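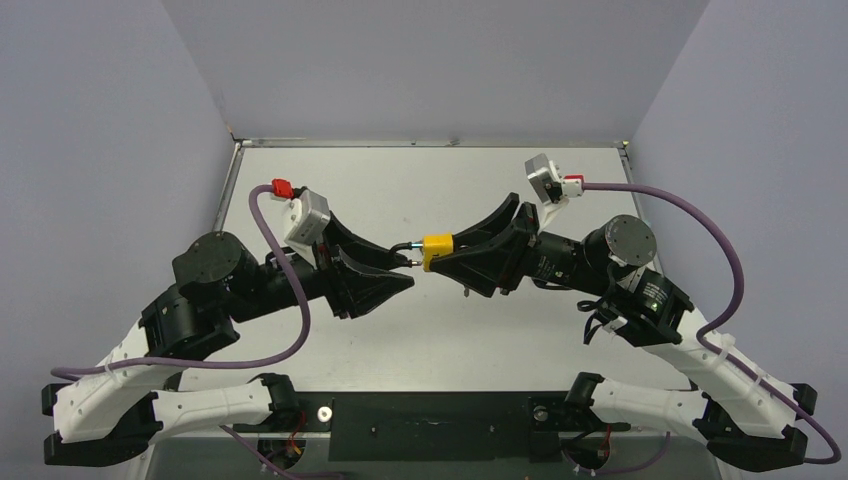
Cable tie

A cable tie (also zip tie, tie wrap) is a strip fastener used to hold cables, hoses and small loose parts together, or to hold them to something firmer such as a pipe, rail or bracket. Usually nylon. Cheap, light, mostly single use.

Construction

One strip, molded in one go. Teeth run along one side of the tail; the head is a small box with a pawl inside. Tail goes through head, pawl drops in behind a tooth, and the tie will only move tighter. Releasable types have a tab that lifts the pawl. Pale or "natural" ties are undyed nylon. Black ones usually have carbon added and last longer in sunlight.

Sizes

Sold by length and width. Common bench lengths run from 100 mm up to 400 mm, bags of 100 or 1000. Width matters more than length for strength -- a long thin tie is still a weak tie.

Use on moving cables

Where a cable crosses a joint or hinge it needs slack. Normal practice is a loose curve across the moving part, then a tie on the rigid section past it. Pulled too tight the tie bites into the jacket and the cable tends to fail at that spot. Thick cables need a wider curve then thin ones. Connectors should not carry the wieght of the run.

Trimming

Cut flush with the head. A slanted cut leaves a sharp stub, a common cause of scratched hands.

Alternatives

Hook-and-loop strap, lacing cord, spiral wrap, adhesive clips. Lacing is slower but lies flatter.

See also: Cable lacing, Hose clamp, Strain relief, Twist tie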